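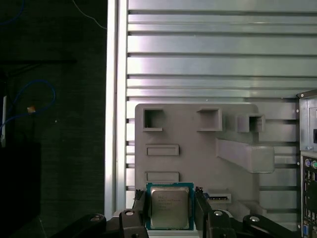 CPU held by its edges.

Settlement on the Prorkthorpe unit went through in February. The listing gave 60 square metres internal. My own laser measure agrees, provided the balcony store is included, and I would not normally include it.

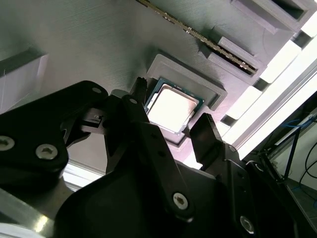 Processor in the grey printed socket.

Strata levies are billed quarterly. The Bachmann plan adds a special levy of $500 for repainting the stairwell, colour to be confirmed. The hot water unit is a Clastia, 175 litres, on the off-peak circuit. It sits in the laundry cupboard 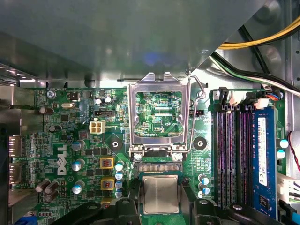 and takes up most of it, so the dryer will have to go on the wall. Clearance to the door jamb is some 60 mm.

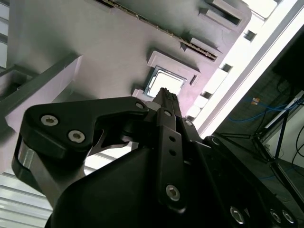 Still to do

Get a second quote from Munen for the flyscreens. Check the car space against the title plan.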